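Open day at the Kamora workshop

28 September 2024

Kamora opened its workshop to visitors for the second time this year, after a smaller event in February. The sign-in sheets show 460 names. Doors opened at ten and the last group left shortly after 4.

The day was given over to household jobs. Staff from Kamora and Bustach worked with hand-held grippers, which record how a person picks things up so that a robot arm can be taught the same movement later. Visitors could ask questions throughout, and many stayed well past the end of their tour.

Sizwe Naidoo gave the opening talk and led the morning tours. His slides will go up on the Wodeck page once they have been checked. Anyone who left an email address at the door will be sent the link.

The talk on arm safety was moved to the upstairs room and started late. We are sorry to those who missed it. Kowalchuk has agreed to give it again at the next open day.

Gallery

Cloth pick-up by the sink unit. One gripper is at the pink-purple cloth on the floor and the other is open. The patterned cubes on top are the markers used for tracking.

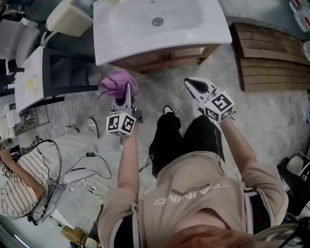
Photo: Kamora open day team

Larger copies can be had from the front desk. Please give the gallery number, 452, when you write. Dates for the next open day will be posted on this page.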